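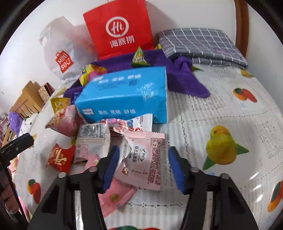 Snack haul swap thread, round two!! I've been hoarding for weeks and finally dumped everything out on the bed so I could see what I've got, and wow, it's a lot. The pale pink wrapper that says 雪花酥 is the one I want to talk about first, because I get asked about it every time I post. The name gets translated as snowflake crisp, and it's this soft, chewy, crunchy thing made with marshmallow and crackers and milk powder, and I could eat it until I felt sick. If you like rice crispy treats but wish they were less sweet and more buttery, go find some. I'm putting together swap boxes this week and would love opinions on how to split things up. I have 2 boxes going out, one to Jultby and one to Altcombe, and both people said "surprise me," which is the hardest instruction in the world.

Also taking tips on packing. Last time half my crackers arrived as dust.

posted by plumtowel, 22/11/2021

----

crinklecut wrote:
OK I am so jealous of this bed. Snowflake crisp is the BEST. Have you tried making it? You melt butter and marshmallows over low heat, dump in milk powder, then fold in little crackers and whatever nuts and dried fruit you have. Press it flat, dust with more milk powder, cut it up when it's cool. Takes me half an hour including washing the pan, and washing the pan is most of it.

----

Boonyarit_snacks wrote:
Love these threads! My vote is to split by mood. One box all chewy and sweet, one box all crunchy and salty. People remember a box with a theme.

----

gritsandgravy wrote:
Gonna disagree with Boonyarit here. A box of nothing but sweet stuff is tiring. By the third candy you want a chip. I'd do half and half in both, and put the salty things on top so they get opened first.

----

Boonyarit_snacks wrote:
@gritsandgravy the salty things on top part I can get behind. Light bags on top is good packing too. But I stand by themes! I got an all-berry box in October and I still think about it.

----

plumtowel wrote:
Ooh, half and half might win. I did try sorting by color last night, which looked adorable and was no help at all.

@crinklecut I have NOT made it and now I have to. What crackers do you use? I can only get the big square ones near me.

----

crinklecut wrote:
Big square ones are fine, just snap them up. You want pieces about the size of your thumbnail. Don't crush them or you get paste. Unsalted butter if you've got it, salted works too and I kind of like it better.

----

Ľubica Říha wrote:
Hello all, long time reader. On the packing question: I send a box to my sister every couple of months and I use clean tea towels in place of bubble wrap. They fill the gaps, they protect the crackers, and she gets a towel. She has so many towels now. I roll each fragile packet separately and stand them on end, like books. Chewy candy can go anywhere, you can't hurt it.

----

gritsandgravy wrote:
Towels weigh too much. My last box came to 378 grams over the limit I was aiming for, and it was all padding. Crumpled paper does the same job for nothing.

----

Ľubica Říha wrote:
For a far-off parcel, yes, paper. Mine only goes to the next country and the price is the same up to two kilos, so I use what I have.

----

plumtowel wrote:
I'm stealing the standing-up-like-books thing! Did a second round of sorting just now with the shopping bags pushed up against the wall.

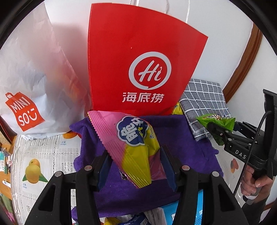 Haidilao bag, MINISO bag, and the great snack sort in progress.

The green one and the pink and yellow one are both still undecided, so if anybody wants to make a case for which town gets which, go ahead.

----

mossbutton wrote:
Wait wait, is the Haidilao bag from eating there?? Please tell me you had the tomato broth. I'd drink it out of a mug.

----

plumtowel wrote:
Tomato on one side and mushroom on the other, every time! I save all their bags too, they're good and sturdy for carrying books.

----

mossbutton wrote:
Tomato and mushroom is the right answer. Green one to Altcombe, going purely on name. Altcombe sounds green.

----

Sestero wrote:
Mod hat on for a second: the swap sign-up list has hit 400 names, so please check that your partner has confirmed before you mail anything. A few boxes went to old addresses last round.

Mod hat off: crackers in the middle, soft stuff all around them. Let the marshmallow things be the padding. I haven't lost a cracker since I started doing that.

----

gritsandgravy wrote:
Candy as padding! OK, that beats paper AND towels. I give up.

----

Boonyarit_snacks wrote:
And if all the padding is sweet and the middle is salty, that's a theme :)

----

crinklecut wrote:
One warning from experience, snowflake crisp gets sticky if the parcel sits somewhere hot. Keep it in its own little wrappers and it's fine. Homemade needs wax paper or it turns into a single brick. (Still ate the brick.)

----

plumtowel wrote:
You all are wonderful. Going with Sestero's method, half and half in both, green one to Altcombe. I've got crackers and butter on the shopping list too, so expect a batch report, brick or no brick. Both partners have confirmed, I double checked!

----

Ľubica Říha wrote:
Please post the recipe amounts when you make it. I would like to try it with dried cherries.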